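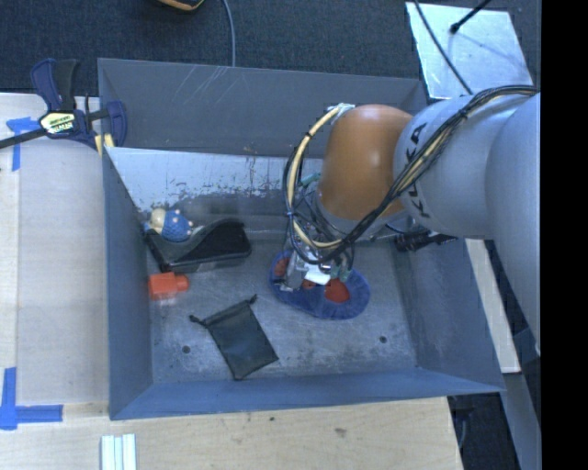
Un bras robotisé KUKA au-dessus d'un bac métallique gris.

Le théâtre de Humberg cherche encore son acoustique

Les fauteuils sont posés, les loges sont peintes et la billetterie fonctionne depuis octobre. Pour entrer dans la grande salle, en revanche, les habitants de Humberg devront attendre. La municipalité a confirmé que l'ouverture était repoussée de 4 mois, le temps de reprendre une partie du plafond.

Le bâtiment, une ancienne halle aux grains au bord du canal, a été confié à l'agence Wiriya après un concours disputé. L'architecte Chutima Nakpan avait proposé de garder les murs de brique et d'y glisser une salle indépendante, portée par sa propre charpente. Le jury avait aimé la simplicité du parti. Les riverains, eux, redoutaient surtout le stationnement.

Les premières mesures ont montré que la parole se perdait au fond du parterre. « Au piano, la salle sonne bien. Pour un comédien qui parle bas, elle est trop généreuse », explique Prasert Boonchu, l'acousticien appelé à la rescousse au printemps. Il a demandé l'abaissement des panneaux centraux et un doublage plus épais sous le balcon.

La salle compte 500 places, un chiffre âprement discuté. Le programme initial en prévoyait presque 400, mais la directrice, Apinya Kaewsai, jugeait cette jauge trop faible pour accueillir des tournées. L'ajout d'un balcon a tout changé : la pente du parterre, les issues de secours, la hauteur de la régie. C'est aussi sous ce balcon que le son se brouille.

L'agence défend son dessin et rappelle que le balcon lui a été demandé après le dépôt du permis. La mairie répond que Wiriya l'a accepté sans réserve écrite. Les deux parties se parlent toujours — par courrier, le plus souvent.

En attendant, le foyer est ouvert. On y entre par le quai, sous l'ancienne marquise, et l'on y trouve un café et une petite scène où la compagnie Prerkley répète sa prochaine création devant le public. Les briques ont été nettoyées sans être sablées, et les traces de peinture des négociants restent lisibles près de l'escalier.

La saison commencera donc hors les murs, avec deux spectacles au gymnase du lycée. Les abonnés peuvent garder leurs billets ou se faire rembourser au guichet jusqu'à 18 heures.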